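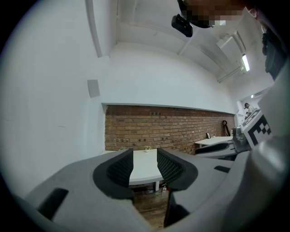 Brick wall and white walls, indoors.

I keep reading that 87 species have been recorded at Badotine marsh, and I'd like to know who saw them. I have been walking the loop there since March, mostly early, with decent binoculars and a thermos, and my own list is stuck well short of that. The sign at the trailhead gives the number in big letters with no dates and no sources. A bird that dropped in once during a storm years ago gets the same credit as the red-winged blackbirds that yell at you all spring.

Then there's the Tevudico app, which half the people on the boardwalk now hold up in the air instead of looking at anything. I tried it for 7 mornings. It gave me a Virginia rail, which I believe, because I heard the grunting myself. It also gave me a black rail, twice, in a spot where a loose board squeaks every time somebody steps on it. I stood on the board. Black rail. I stepped off and the marsh went quiet.

Tùng Lâm thinks I'm being unfair. He says the app got him to learn the marsh wren and the sedge wren apart, and that a beginner has to start somewhere. Fine, but he checks what it tells him. He'll stand in wet shoes for an hour waiting for a wren to climb up a cattail so he can see the stripes on its back. I don't see much of that from the people who log a dozen songs between the parking lot and the first bench.

What bothers me more is where the records go. The county plan for the Jadoon side of the marsh leans on 2,000 sightings, and I asked how many of those had a photo or even a written note. I got a polite reply about "community data" and no number. If that squeaky board is in there as a rare rail, I'd like it taken out before anybody decides where the new path goes.

I did have one good morning last week. Two least bitterns, low in the reeds past the Tullico culvert, one of them frozen with its bill straight up. I watched for as long as my neck would let me. The app had nothing to say about either of them, and I wrote them down in pencil.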